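Programs > Family Wellness > Dinholm Progress Report

2 min read

Prepared for Grendix by Seren Humphreys, Stiverbridge Family Wellness

The grant supports fathers in Dinholm who wish to eat better and return to regular exercise. In this period 460 men enrolled, against a target of 500 for the full year.

Cooking classes met weekly at the Mapplebeck center. Attendance held steady through the spring and fell in June, when evening youth sports began. The walking groups were less affected – several now meet before work.

Ten fathers have completed training as peer leaders. Kianoush Vahidi supervises them and has revised the meal planning booklet at their request, with larger portions and fewer specialty ingredients. A print run of 1000 copies is on order.

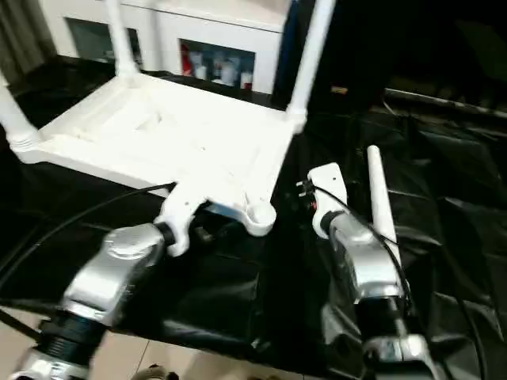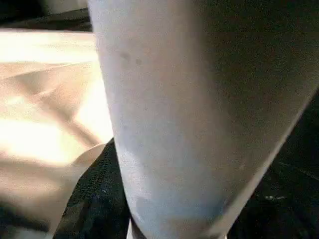 Spending on groceries exceeded the budget line, and savings on room rental covered the difference. We request approval to move the remaining rental funds to child care during classes. A revised budget will be submitted in September, together with the results of the participant survey.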